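Séance 4 -- Automatiser un poste : ce qu'on annonce, ce qui reste

Rappel de la séance précédente : on avait distingué la tâche (ce que dit la fiche de poste) et l'activité (ce que la personne fait pour que la tâche aboutisse). Gardez cette distinction sous la main, tout le cas d'aujourd'hui repose dessus.

1. Le cas Drirard

Drirard prépare des lots de fournitures de bureau pour des entreprises clientes. L'atelier employait 35 personnes au conditionnement quand la direction a fait venir l'intégrateur Zeltiler. La promesse tenait en une phrase : les opératrices ne rempliraient plus, elles « superviseraient ». Je laisse les guillemets, parce que le mot n'est défini nulle part dans le dossier remis aux représentants du personnel.

Le projet, baptisé Sowa en interne, commence par une phase d'apprentissage. On enregistre des gestes de rangement avec une pince tenue à la main, puis on entraîne un modèle à les reproduire. Zeltiler demandait 2000 démonstrations avant le premier essai sur bras. Qui les fournit ? Les opératrices, sur leur temps de travail, sans ligne correspondante dans la classification. Premier point à noter : l'automatisation a d'abord créé du travail, et ce travail n'avait pas de nom.

2. Regarder la tâche de près

Ranger un stylo dans un pot paraît être le degré zéro de la difficulté. Regardez pourtant le matériel : du plastique transparent, des parois minces, des reflets.

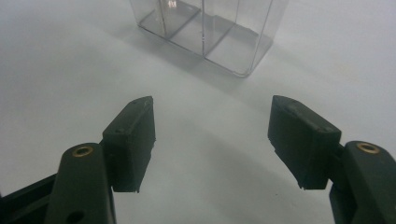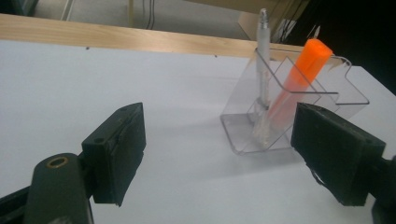

3. Ce que les entretiens font apparaître

Wanda Wysocka, opératrice au site de Flatov, a été affectée aux démonstrations en juillet. Extrait de son entretien : « Avec les doigts, je sens le bord. Avec la pince, je le cherche. On m'a dit de faire naturel, mais ce n'est plus mon geste, c'est celui de la pince. »

Trois remarques pour la discussion.

a) Le savoir enregistré est déjà transformé par l'outil. Parler de « transfert du savoir-faire », comme la plaquette de Zeltiler, c'est aller vite.

b) Les essais ratés étaient écartés du jeu de données. Or une bonne part du métier consiste à rattraper : un feutre qui penche, un compartiment déjà occupé, un lot incomplet. On jette donc ce qu'on aurait eu le plus besoin de comprendre.

c) La cadence. On visait 60 démonstrations par heure, chiffre repris tel quel dans le suivi individuel. Un objectif de collecte est devenu une norme de rendement, sans négociation.

Je ne soutiens pas que le projet est condamné. Certaines opératrices préfèrent la pince au poste de remplissage, et les douleurs au poignet étaient réelles avant Sowa. Mais l'argument de la pénibilité est arrivé tard dans le dossier -- après celui des coûts -- et aucune mesure n'a été faite avant le démarrage. On ne pourra donc rien comparer.

Pour la prochaine fois : relire le texte distribué sur le travail invisible, et rédiger une page sur la question suivante : à quelles conditions une démonstration devrait-elle être reconnue comme un acte de formation ?

Commentaires (3)

mlx_ergo
Merci pour les notes. Le point c) est exactement ce qu'on a vécu en entrepôt avec les gants scanneurs, l'indicateur « provisoire » est toujours là.

Bastien
Un peu à charge, non ? Un modèle entraîné sur des réussites peut quand même apprendre à corriger, si on lui montre des reprises. Il faudrait demander à l'intégrateur ce qu'il appelle un raté.

promo_L3
La page est à rendre sur papier ou en ligne ?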